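Slide 1. Title

Good afternoon. My slot is on the fit-out at Prerkley, mostly the lighting and the ceiling. Questions at the end please, we have 32 minutes.

Slide 2. The building

Say it was storage before Kiani took the lease. Two levels, one stair. The brief from Kiani was a place to work that did not feel like a warehouse, and a budget that had no room for a full suspended ceiling.

Mention the survey. 193 items on the snag list, most of them electrical. Don't read any out.

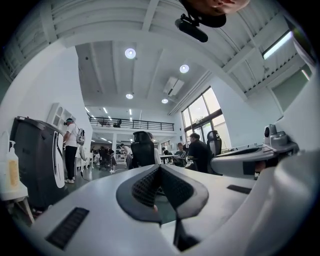
Slide 3. Leaving the beams alone

Boxing in would have cost us height, and the upstairs people would have felt it first. We argued for paint. The beams stayed exposed and went white with everything else, and the round recessed lights sit in the panels. The air conditioning unit is on the ceiling too, louvres showing. Briline wanted it hidden. Pause here, someone usually asks about noise.

Slide 4. Daylight

The big window does a lot of work in the morning. By four in November it does none. Desks were moved twice before people settled.

Slide 5. Under the mezzanine

Hardest part. Strip lights, short ones, in rows. First layout was too bright on the screens, so Rirnevix redid the switching in two banks. Railing is black metal, kept plain.

Slide 6. Costs

Go slowly. Lighting came in under, paint came in over. Handout has the split. I printed 100, they are by the door.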